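14 Jan 2026

To: Rangi Tuhiwai, Oei program office
From: Norbert Dvořáček, Stestidbridge
Re: tabletop pick-and-place examples, progress since September

Short version: collection is on track, labeling is behind, one decision needed from you (see end). Sorry for the state of this, writing it between runs.

## Where we are

Target in the plan was 3000 accepted episodes in simulation before anything moves to the real arms at Brulville. We are not there yet but the gap is closing. What slowed us in the fall was the controller setup -- people were fighting the wrist rotation and giving up halfway through a reach, so half-finished episodes everywhere. Fixed now. Operators get a short warm-up on a bare table first, then go on to the real layouts.

An episode for us = one instruction, one person driving the simulated arm, start to finish, saved with all the camera views plus joint positions and gripper state. Same as in the proposal. Nothing has changed there except we now save the instruction text in three wordings instead of one. Cheap to do and the model people at Pitport asked for it.

## Kitchen and table layouts

This is the bulk of the work. Marble tabletop, household objects, Franka arm with the parallel gripper. Objects get shuffled between episodes and the lighting changes a little. We try to keep at least one thing on the table that has nothing to do with the task, the old rotary phone for instance, or the kettle. Without clutter the policy learns "go to the only thing there" and then falls apart the minute a second object shows up. We saw exactly that with the first batch.

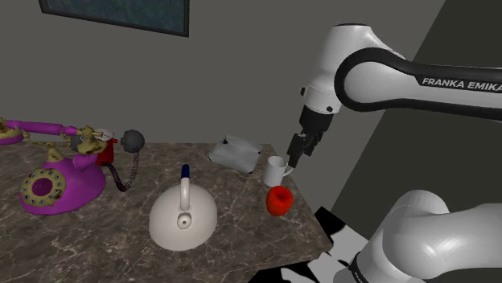
Small objects placed close together are still the hardest for operators. Approach angle matters a lot more than we assumed. Come in too flat and a finger clips the neighbor, come in straight down and you lose sight of the thing in the side view. Our written guidance used to say "approach from above", now it says to pick the angle yourself and go slow for the last bit. Fewer bumps in the recordings I've looked at, more variety too, and variety is what we are paying for.

Rejected episodes: mostly three reasons.

- object pushed off the table
- operator let go too early and re-grasped more than twice
- instruction and action don't match (said mug, moved apple)

The third one worries me most as it's easy to miss on review. Two reviewers per episode for anything with more than one candidate object from here on. Costs time. Worth it I think.

We set aside the re-grasp ones instead of deleting them. Pitport wants to try training on recoveries later and they may turn out to be the useful part. 400 of those so far, in their own folder, not counted toward the target.

## Wrist view

Added to every episode after the first review. Operators don't drive from it, they drive from the side view, but the model gets both. Early training runs with the wrist view included look better on the final closing of the fingers. I would not put a number on it yet, the evaluation set is too small and was put together in a hurry (by me).

One thing to know: from the wrist everything near the gripper gets big and everything else is a sliver at the edge. So the label "target visible" is ambiguous. A bowl half out of view, is it visible? We went back and forth on this for a week. Current rule is that if a reviewer can name the object from that view alone it counts. Old labels being redone under this rule, which is where the labeling delay comes from.

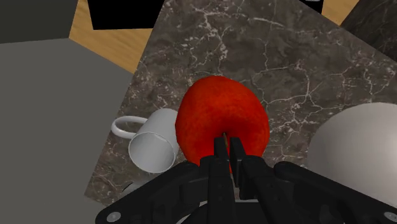
Page 2

Fruit has been good to us. An apple is round and forgiving, most new operators get a clean grasp fairly soon, and it gives us a lot of grasp examples per hour. Downside is we now have too many apples. The last training run was noticeably biased toward them -- ask for a mug with an apple next to it and the arm drifts over to the apple. We are capping fruit as a target for the rest of this phase and pushing mugs and bowls.

Mugs: upright is fine, on its side is a mess. Handle ends up anywhere. I've asked for a separate set of episodes with tipped mugs, where the instruction is either to stand it up or to take something else and leave it be. The "leave it be" ones are just as important and people find them boring to record, so we mix them in.

## People and hours

19 operators trained, 10 of them recording regularly. The others come and go with their course schedules. Sessions kept short, tired operators make jerky motions and you can see it in the joint data. No staff changes. Reviewing is the bottleneck now and not recording, which is the reverse of what we planned for.

## Money

Under on equipment, over on reviewer hours. Detailed sheet goes to your finance office seperately. I would like to move what's left on the equipment line over to reviewing. No change to the total.

## Problems

- Storage. Extra camera views roughly doubled the size of an episode. Fine through this phase, not fine for the next.
- Physics on thin handles. Fingers sometimes pass a little way into a handle before contact registers. We flag these and drop the bad ones. A patch is being tested at Brulville.
- Instruction wording. Operators writing their own get lazy, "put it over there" and such. Now drawn from a list with a free text option.
- Timestamp drift between wrist and side views in the oldest batch. Small, fixable in post, not done yet.

## Next period

Finish relabeling the old batch. Tipped mug set. First policy trained only on accepted two-reviewer episodes, compared against one trained on everything, so we find out if the extra reviewing buys us anything. Then a small transfer test on the real arm, same objects as far as we can match them. No promises on results from that one, the point is to find out how bad the gap is.

## Needed from you

OK to move the equipment leftover to reviewer hours. An email is enough. If we get it soon the second reviewers can start on the backlog straight away, otherwise they wait for the next payment and the transfer test slips with them.

Sample episodes are in the shared folder if you want to look, start with the ones marked "clutter". Call me if anything here doesnt make sense.

Norbert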